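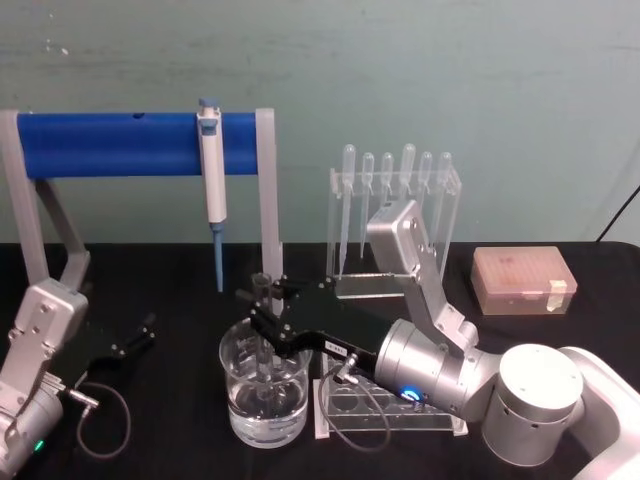
Kostuvon Bench Cell: Frequently Asked Questions

What is included in the standard order?

Two arms, two parallel grippers, one controller, the cable set and a license for the Nilivau task editor. The bench, glassware and pipettes are supplied by the customer. A starter set of acrylic racks can be added to the order as a separate line item.

Do both arms have to be used?

No. A task can be assigned to the left arm, the right arm or both. For a simple dip, one gripper holds the test tube in the beaker and the other can stay open at its wait position. The waiting arm still counts as an obstacle in the motion planner, so its wait position must be set before the first run.

How are rack and beaker positions taught?

Each item gets a taught point. Move the gripper by hand to the item, close it on the part, and save the point under a name in Nilivau. Racks need two points, one at each end of the row. The editor works out the holes between them from the spacing you enter. A beaker needs one point at the center of the rim and a depth value.

Points are stored relative to the bench, not to each other. If a rack is moved, only that rack has to be taught again.

Can the gripper hold glass?

Yes, with the force limit set to the glass profile. The long flat fingers are intended for tubes and other narrow items held upright. They are not rated for lifting a filled beaker. Place beakers by hand and leave them in place for the length of the task.

Does clear acrylic or clear glass cause trouble?

Not for taught points, which do not depend on vision. The optional camera package has difficulty finding the edges of clear racks, and reflections from a glossy black benchtop make this worse. Sundqvist, who sell the camera package, recommend matte tape on two corners of each clear item. Strips wider than the rack wall should be trimmed.

Can the arms operate a handheld micropipette?

Gripping one and moving it between a stand and a work position is supported. Pressing the plunger is not supported in the current release. Plastic transfer pipettes can be picked from a rack, but squeeze volume is not calibrated and should not be used where the dispensed amount matters.

How much cable slack is needed at the gripper?

Leave enough for a full wrist turn in both directions. The loop must clear the top of any rack under the wrist through the whole path. Run the task once at low speed with no liquid on the bench and watch the loop. Cable clips are available, part number 165.

What happens in a power loss?

The joint brakes engage and the grippers hold their last position. A held tube stays held. After power returns, the task does not resume by itself. Open the gripper from the service menu with a hand under the part.

Can the cell be cleaned with ethanol?

The housings can be wiped with a damp cloth and 70 percent ethanol. Do not spray the arms. Keep liquid away from the ventilation holes in the base joint. Finger pads are replaced as a pair.

Is training required?

One person per site must complete the operator course, which takes 8 hours. Courses are taught by Torunn Berge and Femi Edet and are held on site or at our office. The June course material applies to the current software release.

Who handles repairs?

Contact Bendik Hägglund at the service desk with the serial number of the arm and an exported log. Logs are exported from Nilivau under Service, then Export.

Kostuvon Laboratory Automation | Contact: service desk, sales | Page updated 18 Jul 2018 | © Kostuvon. All rights reserved. | Back to top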